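Moving a small office without losing February

June 17, 2025

We moved out of the Stutura building in February and I have been meaning to write up how it went. Three people have asked me for the list I used, so most of it is below, with the parts I would change.

The old lease gave us two months' notice. That sounds like plenty, and for the first month I treated it as plenty. The new place is smaller but on the ground floor, and the rent is lower even with the service charge. We are on the side facing Bárány, the bakery, which has not helped my lunches.

Start with the paper

I spent 20 evenings on files. We had kept every invoice since the start, in date order, in folders with the dates written on the spine in pencil. Most of it could go. Our accountant, Viktória Fodor, sent me one page saying what had to be kept and for how long, and I stuck it to the wall and worked from that. I should have asked her before I bought the boxes.

The shredding firm charges by the sack. I did the personal records through them and took the rest to the recycling point in the car.

Get the quote in writing

Flutby quoted us over the phone and then again after a visit, and the second figure was 376 pounds higher. The difference was the stairs and the plan chest. I don't blame them, I had forgotten to mention either. A second firm would only quote by email from a list of furniture, and they missed the plan chest too. We went with Flutby. They turned up when they said they would and brought their own trolleys.

Walk the route first

Measure the doors, then the corridor, then the turn at the end of the corridor. I measured the doors. The plan chest went through with its drawers out, on its side, after some discussion. Look at the floor as well – tiles are easy for trolleys, but carpet with a lip at the doorway needs a board over it. If anything is standing along the walls, find out who to ask about it before the day.
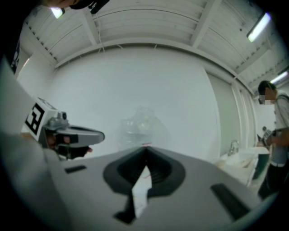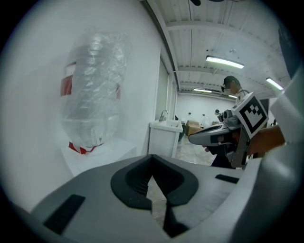 Tell people you have moved

This took longer than the move. The bank wanted a form, then the same form again with a different signature. The post redirection was simple. Zellotia, who do our phones, moved the number across in an afternoon and then billed the old address until May.

I kept a sheet with the name of each company, the date I told them and the date they confirmed it. There are still two blanks on it.

What I would change

I would label boxes on the side and leave the top alone, as they get stacked. I would pack the kettle last. I would also ask for the new keys a day early, so the first carload could be things we needed that same morning, like the router and the chairs. Ours were at the bottom of the van.

The plan chest is now under the window with the printer on it. One drawer sticks.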